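Pesport Libraries
We are publishing the results of our consultation on study spaces and opening hours. The main points are set out in this thread. Thank you to everyone who took part. (1/11)

Pesport Libraries
The consultation received 1,496 responses. Most were made online, and 261 were paper forms handed in at the Granström Road and Tilico branches. All responses have been read and recorded. (2/11)

Pesport Libraries
Evening opening was the subject raised most often. From August, Granström Road will stay open until 8 pm on two evenings a week. The days will be confirmed once staff rotas have been agreed. (3/11)

Pesport Libraries
Many residents asked for more places to sit and work quietly. The first floor at Granström Road will have 86 study seats when the present works are finished — up from 52. Seats near the windows will not be bookable. (4/11)

Pesport Libraries
Respondents also told us that small desks make it hard to spread out maps, newspapers and family papers. Wider tables will be provided in the local history room, and a plain, light finish has been preferred throughout. (5/11)

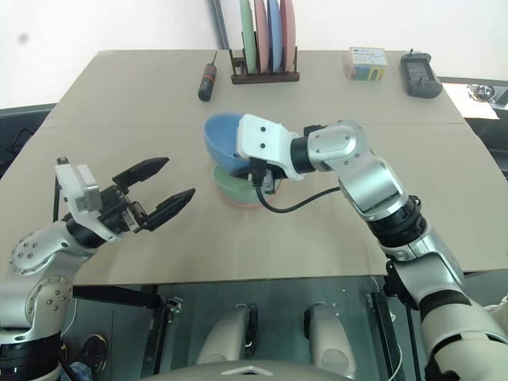 A light tan tabletop with a matt surface.

Pesport Libraries
Opinion was divided on food and drink. Drinks with lids will be allowed in all study areas. Hot food will remain limited to the ground floor café, and neither food nor drink may be taken into the local history room. (6/11)

Pesport Libraries
Around 115 people wrote to us about noise. Phone calls should be made in the entrance hall or on the stairs. Group work may continue in the two meeting rooms, which can be booked at the front desk for up to two hours. (7/11)

Pesport Libraries
The Nostetti collection of parish maps will move back to Granström Road when the local history room reopens. Until then, readers who wish to consult it should write to the Tilico branch at least three working days before their visit. (8/11)

Pesport Libraries
We are not able to extend Sunday opening at present. The request was made by a large number of residents and will be looked at again when next year's budget is set. (9/11)

Pesport Libraries
Loan periods and reservation charges were outside the scope of this consultation and are unchanged. Comments on these matters have been passed to the lending team — a separate reply will be posted on our website. (10/11)

Pesport Libraries
The full report, dated February 2022, may be read at either branch. Large print copies are available on request. Questions about the report should be sent in writing to the Granström Road branch. (11/11)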